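Week 6 notes: learning two-handed assembly from demonstrations

Hi all, these are my notes for the session on the furniture work. They're messier than the slides but they have more in them, so if the two disagree, go with these (and email me, I probably fixed it here and forgot the slides).

Where we left off

Last time we trained a policy for one arm that picks up a block and puts it down. It worked pretty well, and a bunch of you asked why we don't just run two copies of it, one per arm. Good question! Try it on anything where both hands touch the same object and you'll see the trouble in a minute or so. Each arm treats the other one's pushing as noise. One pulls left, the other corrects, the first one corrects for the correction, and now your object is walking across the table.

The paper for this week is the Treltumen report by Ratree Thaweesak and Wilmer Ospina. Their fix is simple to say: one network looks at the camera views and the joint positions of both arms, and puts out a short chunk of motion for both arms together. I like this paper a lot, partly for the idea and partly for the honest failure section at the back. Please read the failure section.

The task

The test object is a plastic stool, and the arms have to handle it upside down with the legs in the air. I know a stool sounds like a silly choice next to some of the fancy demos out there, but it's a really good one. The seat is wide, the rims are thin, and the legs get in the way of the cameras and the wrists. A grasp on the rim also gives you a long lever, so a small twist at one gripper becomes a big motion at the far corner.
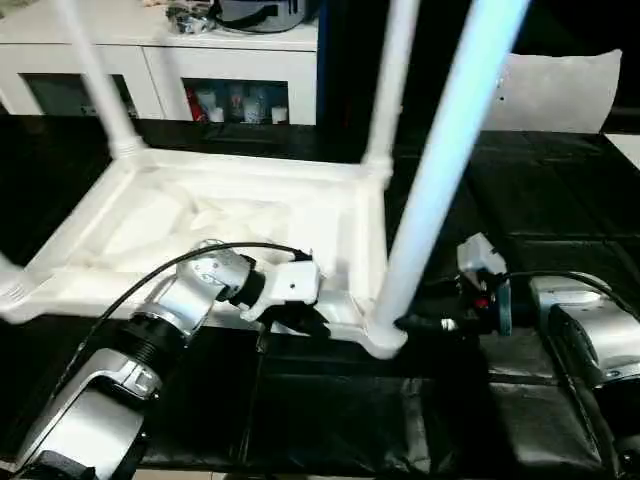

What they measured

The training set has 1,737 demonstrations, all teleoperated. Catrin Ifans collected most of them, and the report says she got noticeably faster over time, which matters more than you'd think. Early demos have long pauses in them. The policy learned the pauses too! Cutting the idle stretches helped more than making the network bigger.

For testing they ran 360 trials, split evenly between the joint policy and the two separate ones. A trial counts as a success only if the stool ends up in the target pose with both grippers released. I'd have liked a partial score as well, and we'll argue about that in class.

Things to watch for when you read

Chunk length. Short chunks react quickly but jitter. Long ones are smooth and keep going happily after a finger has slipped.

Occlusion. A head camera can lose sight of a fingertip once it's under the rim. Look at how the results change when they take the wrist views away.

Glossy surfaces. Reflections move when the arms move, and a small network can latch onto them. Section 5 has a quick test for this.

For next time

Load the Dorkisero subset (383 demos, it fits on the lab machines), train the joint policy with two different chunk lengths, and plot the gripper positions for one run of each. Half a page of writing is plenty. Tell me what you think the arms were doing wrong, even if you aren't sure.

Katherine Echeverri has office hours in the lab at 4 pm if your install is broken. Bring the error message with you, please!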